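Treddale Computer Reuse Workshop
Progress report to the Prelberg Fund, prepared by Uldis Uibo

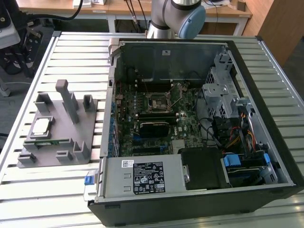
Desktop tower with the side panel removed. The processor socket is empty and its lever is raised.

1. What was planned for this period

In our application we promised three things: to collect used desktop computers from offices and schools in Treddale and Vundunbridge, to take out the parts which can serve again, and to build from them complete machines for families who asked for one. The grant covers rent of the room, tools, new storage drives and half of one salary. This report is for the period that ended in May.

2. What was done

We received 137 desktop towers. Most of them came from two offices in Vundunbridge which changed all their equipment in the same month, and this gave us a difficulty with space. For six weeks the towers stood in the corridor, and the landlord wrote to us twice. Now they are on shelves and the corridor is free.

Every tower goes through the same steps. First the outside is cleaned and the case is opened. Then the processor is taken out and put in a tray with its own number, and the memory follows. The drive is taken out last and goes to the locked cabinet until it is erased. We write the number of the tower on every part. In the first month we did not do this, and it cost us several days to find which memory belonged to which board.

The total of parts in our register is now 714. This includes processors, memory, drives, power supplies and fans. Cables are not in the register, they are kept in boxes by type.

3. What we learned about the parts

Power supplies are the weakest point. Many are noisy or do not hold the voltage under load, and we prefer to send these to recycling and not to repair them. The fund asked in its last letter if repair would be cheaper. Mrs. Baranauskienė made the calculation for us, and with the hours included it is not cheaper. Her table is attached.

Cases with plastic drive clips are quick to work with, and a drive can be removed without a screwdriver. The clips become hard with age, however, and some break at the first pull. We keep the good ones from scrapped cases and use them as replacements.

Heatsinks are cleaned with a brush and compressed air. The old thermal paste on processors takes more time than we had written in the plan. I ask the fund to note that the line for cleaning materials is already spent, and that we moved a small amount from the line for printing.

4. Delays

The erasing of drives is behind the plan. One erasing station was out of order for most of the spring and the spare part arrived late. Up to 6 drives can be erased in one day at present, and the second station should start again before summer. No machine leaves the room with a drive that is not erased, so the delivery to families is late by the same time.

5. Next period

We will finish the towers from Vundunbridge before we accept new ones. The school in Treddale has agreed to wait. We also want to write a short instruction with drawings for new helpers, as the present one is four pages of text and people do not read it to the end.

The fund asked also about the longer plan. The lease for the room runs until 2031 and the rent is fixed, so we do not expect to move. The financial table and the list of delivered machines are attached separately. Receipts for the shelves will follow when the supplier sends the corrected invoice.

Uldis Uibo
Treddale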